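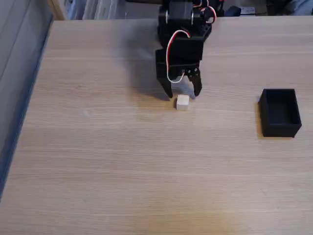 ## 4. Tischplatte ölen

Dieser Abschnitt gilt für alle Platten der Serie Urnance aus hellem Holz. Für die Pflege braucht man das Öl Fanico, Gebinde mit 300 ml, und ein Tuch ohne Fusseln.

1. Räumen Sie die Platte ganz ab und wischen Sie den Staub in Richtung der Maserung weg.
2. Schleifen Sie raue Stellen von Hand mit dem feinen Papier aus dem Beutel 5. Drücken Sie nicht stark.
3. Schütteln Sie die Dose und geben Sie eine kleine Menge Öl auf das Tuch, nicht direkt auf das Holz.
4. Verteilen Sie das Öl dünn und gleichmässig. Beginnen Sie an der langen Kante.
5. Warten Sie 43 Minuten. Danach nehmen Sie alles Öl, das noch auf der Oberfläche steht, mit einem trockenen Tuch ab.
6. Lassen Sie die Platte über Nacht trocknen. Das Zimmer soll gelüftet sein.

**Vorsicht:** Tücher mit Öl können sich selbst entzünden. Legen Sie die Tücher einzeln und flach im Freien zum Trocknen aus, oder bewahren Sie sie in einem geschlossenen Metallgefäss mit Wasser auf. Niemals zusammengeknüllt in den Abfall werfen.

**Hinweis:** Die Unterseite wird auch geölt, aber nur einmal im Jahr, am besten im Dezember vor der Heizperiode im Januar und Februar. Sonst kann sich die Platte verziehen.

### 4.1 Flecken

Wasserränder verschwinden meistens mit den Schritten 2 bis 5. Für Rotwein und Tinte bestellen Sie bitte den Reiniger Martinelli, Artikel 579. Mischen Sie ihn nicht mit anderen Mitteln.

Fragen zur Pflege beantwortet bei Astow Herr Pascal Jacquet, am Vormittag ab 9 Uhr.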